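Geltberg two-level bench shelf + Honitz shoe trays, seven months in

Posted by Etenesh Endale in Workshop & Storage

Quick one, I've got a delivery at 4. People keep emailing about the yellow shelf so I'm putting it all in one place and then I can just send the link.

What I bought: the Geltberg two-level bench shelf, in yellow, and a box of the Honitz shoe trays in black. Both from Trellex. Paid for them myself. Shelf was $100 on the nose before shipping, trays came in a box of 80, which is far more than I wanted but the small box was out of stock all of August.

We do inserts and repairs at Endale. So there is always a pile of half-finished stuff that needs to sit somewhere, in order, where you can grab it without looking. Before this it was cardboard lids. Lids collapse. Lids get glue on them and then the glue gets on everything else.

The shelf first. It's plain. Flat top, thick front edge, open gap underneath, second level below that. No lip on the top, no dividers, no holes to hang anything. I wanted no lip. You can slide a tray straight off the front with one finger and pull it into your hand, and you can wipe the whole thing down in one go. If you've got kids or a cat near it you may feel differently about the lip.

Color: very yellow. The website makes it look like mustard. It is more like a school bus. I've come around to it, mostly for the reason in the next bit.

Black on yellow is the easiest thing in the world to spot. I leave the trays at whatever angle they land and still find the one I want from across the room. Our old shelf was dark grey and I lost things on it daily.
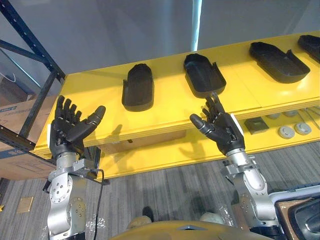
How long does the shelf take to put together?

Forty minutes with two people, over an hour on your own. The instructions skip the step where you square up the ends before tightening, so leave every bolt loose until the lower level is in.

OK the trays. Molded black plastic, shaped like an insole, rounded at the ends, raised rim all the way around and a little flared lip on one end. The lip is the good part. It gives you something to get hold of when the tray is full and you don't want your thumb in the contents. It also means they don't sit perfectly level if you plonk them down on top of each other carelessly, the lips all have to go the same way. Took me a week to do that without thinking.

The rim is high enough that small screws and eyelets stay put when you carry one. Not high enough for liquid. I tried it with thinned adhesive, don't.

They're light. Too light for some people maybe. With a fan on, an empty one will creep along the top of the shelf. A couple have gone off the front that way and neither one cracked, so fair enough.

Sizing – I got the medium. It takes up to a men's 10 insole with a bit of room, an 11 if you bend the toe. The large is listed but Trellex has never had it when I've looked.

The lower level is where the small parts live. Open front, so no door to fuss with, and you can see what's running low. The gap is fine for low bins and useless for anything tall. I had a spray bottle in mind for down there and it doesn't fit, had to go on the window sill. Measure first. The listing gives the outside height and not the gap, which is annoying, I emailed them and they still havent changed it.

Getting a tray off the top works best if you tip the rounded end up first and then lift. Flat lifting is fiddly, there's not much to get under.
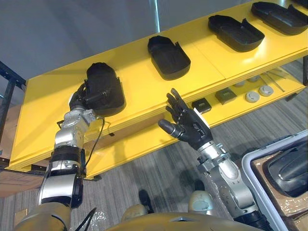

What I don't like

Feet. The shelf comes with hard feet and they slide on our floor. I stuck felt on, then took the felt off (worse), then rubber pads from the hardware store, fine now. Should be in the box at this price.

Bolts. 2 of mine were stripped out of the bag. Trellex sent replacements, took nine days.

Smell. The trays stink when you open the box. Left them by the back door over a weekend and it went.

Labels. Nothing sticks to the trays. Masking tape peels, the printed labels peel slower. Paint marker in white is the only thing that's held up and even that rubs off teh rim where you grab it.

No wall fixing on the shelf either. Ours is close to the wall and heavy enough loaded up that I'm not worried, but if you're putting it anywhere people lean, think about that. 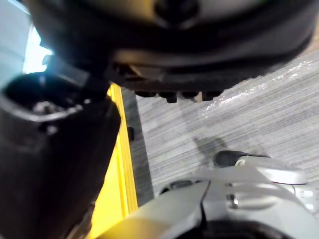

Last thing is the black, as I get asked whether to order the trays in grey instead. I say stay with black. Matte black doesn't show scuffs much and dust wipes off it. It does go a bit grey along rounded corners where the light catches, same as on that big dark piece in the photo just above, so if you want everything dead even in color you'll be dissapointed. Set against something pale, though, the edges are dead easy to read. Look at the four stubby tabs along the bottom of the dark part, with the one that hangs lower than the others. That's how I check a rim for chips too, hold it over the light floor and any nick shows right up. Try that with grey on grey.

Wear so far: the shelf top has faint rub marks where the trays slide, you have to get down at an angle to find them. No wobble. According to my job book we've put 2,627 pairs across it, and it looks better than I do.

Would I buy the shelf again – yes, same color. Trays yes, smaller box. Skip the Honitz lids, they're sold separately and they don't clip on over the lip properly. Returned mine.

Shelf 4 out of 5, a point off for the feet. Trays 4 and a half. If Trellex ever get the large in I'll come back and add a line. Van's here.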